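The first thing Sena Asamoah did when I arrived was hand me a towel. "Fold that," she said, and went off to put the kettle on. So I stood in the hallway of her place in Lurnemwood and folded it the way my mother does, in half and in half again, and when she came back she looked at it very politely and unfolded it.

I had come to talk about linens. Sena looked after the laundry room at the Prullden, a guest house with 8 bedrooms, and these days she teaches folding and bed-making classes at the community hall in Castlow. I took her June class (I was hopeless at the pillowcases!) and had been pestering her for an interview ever since.

"People think I'm fussy," she told me over tea. "I'm really quite lazy. I want to fold a thing once and have it stay folded until somebody needs it."

Her rule for towels is to do them on the bed. Tables are too narrow, she says, and you end up with one end hanging off and dragging the rest with it. A bed gives you room to lay the whole towel out, walk your hands along the edges and turn it. She likes a flat rectangle with the corners met up, and she isn't bothered by a few wrinkles.

"It's a towel. It's going to get wrinkled the minute you use it. Get the corners together and move on with your day."

I asked if a quilted bedspread gets in the way, thinking of my own lumpy one at home. She laughed. Quilting is good, she said, it holds the towel still while you work. And she loves a busy pattern under white cotton - you can see exactly where the edge is. 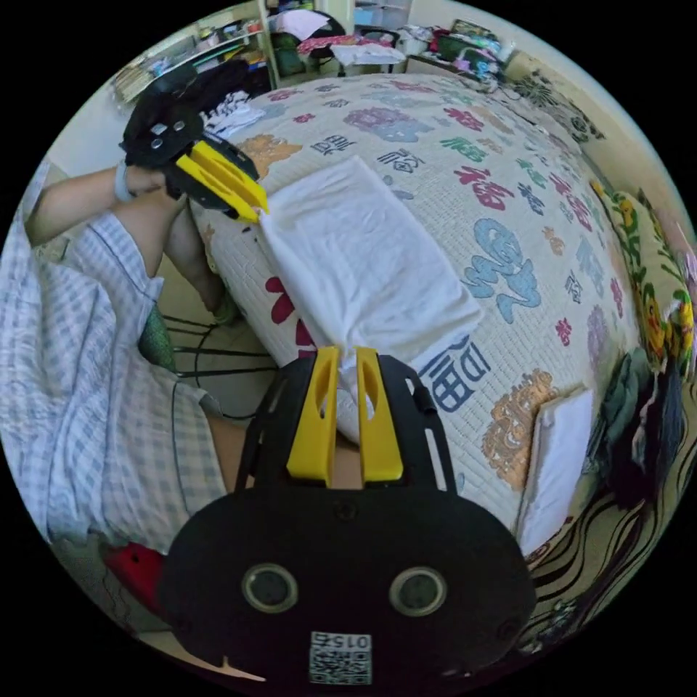
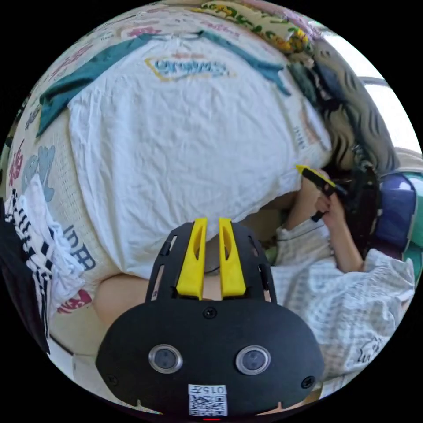 Page last changed: 2023-07-16

We got on to bedspreads after that, and I'm afraid we stayed there for most of an hour. Sena has strong feelings about plain ones. At the Prullden everything was beige, and she once worked out that she had smoothed 1328 beige bedspreads in a single year. "I counted them off on the calendar. I wanted to know how much beige one person could take."

Now she likes big characters, clouds, flowers, any color going. When I mentioned the large blue 福 on the cream bedspread she lit up. It stands for good fortune, she said, and she thinks a bed is a fine place for some of that. She's just as relaxed about cushions. A white pillow next to a yellow and green floral one is fine by her, and she will not hear a word about matching sets.

Her friend Esi Agbenyega dropped in around then with a bag of plums and joined us at the table. The two of them met at the laundry room and have been arguing about fitted sheets for years. Esi rolls hers. Sena thinks this is a disgrace.

"It fits in the drawer," said Esi.

"So would a cat," said Sena.

They do agree on one thing, which is that a bed is for lying on. I confessed that I usually get halfway through a pile of laundry and flop down next to it, and I expected a telling-off. Esi told me she does the same. Sena said a stretch out on top of the covers in a baggy T-shirt is the best part of the afternoon, and that the towels can wait at the foot of the bed as long as you don't put your feet on them.

Before I left I asked about buying towels. She gets hers from Grube, a little shop down the hill, and she buys white every time so that she never has to think about which ones go with what. She washes them before the first use and skips the fabric softener completely. Then she gave me back the towel from the hallway and made me fold it again, lengthwise this time. She let me keep the plums.

The next Castlow class still has places, and Sena says to bring two towels and one fitted sheet. Esi will be there too, rolling hers in the back row.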